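# Household Textile and Paper Waste in Shared Student Housing

**Final report, Environmental Studies project module**

## 1. Background

Students who live in shared housing move often, usually once a year, and each move produces a large amount of discarded material. Much of this is bedding, towels, packing paper and small furnishings. The city's collection data does not separate student households from other rental households, and the amount of reusable material lost in this way is therefore difficult to estimate from public records.

This report presents the results of a survey carried out among residents of the Tirkgate and Chisholm housing blocks. The survey asked what residents had thrown away at their most recent move, what they had kept, and what they would have given away if a simple option had been available. Both blocks are let unfurnished apart from beds, desks and kitchen fittings.

## 2. Method

A printed questionnaire was delivered to every unit in the two blocks in January. It contained questions on length of stay, number of previous moves, and the disposal of textiles, paper and small household goods. Residents returned the form to a box in the entrance hall of their building. A total of 176 completed forms were received and entered into a spreadsheet by the project group.

Forms with more than 5 unanswered questions were excluded before the analysis. Written comments were read by two members of the group separately and sorted by theme. Where the two readers disagreed, the comment was placed under both themes.
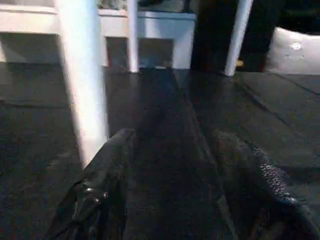 The project group also reviewed the written move-out instructions issued by each block. The Tirkgate instructions run to a single page and refer to waste only once, in a sentence asking that units be left clear. The Chisholm instructions are longer and include a collection schedule, but the schedule covers glass, cans and food waste and does not mention textiles.

## 3. Results

### 3.1 Textiles

Bedding was the item most often discarded. Residents who had lived in their unit for less than a year were more likely to throw away sheets and pillows than those who had stayed longer. The most common explanation given in the comments was that the next room would have a bed of a different size. Several respondents wrote that they had looked for a donation point and had found that it did not accept pillows or comforters.

Curtains were mentioned less often than expected. In Chisholm they are supplied with the unit, which may account for part of the difference between the two blocks.

### 3.2 Paper and packaging

Packing paper and cardboard were usually placed in the recycling bins, although respondents in Tirkgate reported that the bins were full for most of the final week of the lease. Of the residents who commented on this point, 30 percent said they had left cardboard beside the bins. Paper that had been used to wrap dishes was rarely kept for a second move.

### 3.3 Interest in a reuse scheme

Respondents were asked whether they would use a shared storage shelf or a swap day at the end of the lease. Support was higher for the swap day. Storage raised concerns about cleanliness and about who would be responsible for items left behind over the summer.
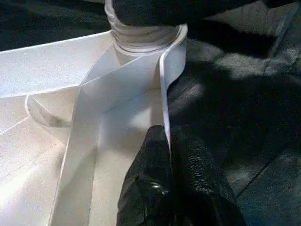 ## 4. Recommendations

1. Each block should add a short section on textiles to its move-out instructions.
2. Extra cardboard collection should be arranged in Tirkgate during the final week of the lease.
3. A swap day should be tried in one block before any permanent storage is considered. A limit of 50 items per session would allow the event to be held in the laundry corridor.

## 5. Limitations

The survey relied on memory, and some respondents were describing a move made many months earlier. Residents who had already left could not be reached. The results apply to two buildings only and should not be extended to private rentals in the area without further study.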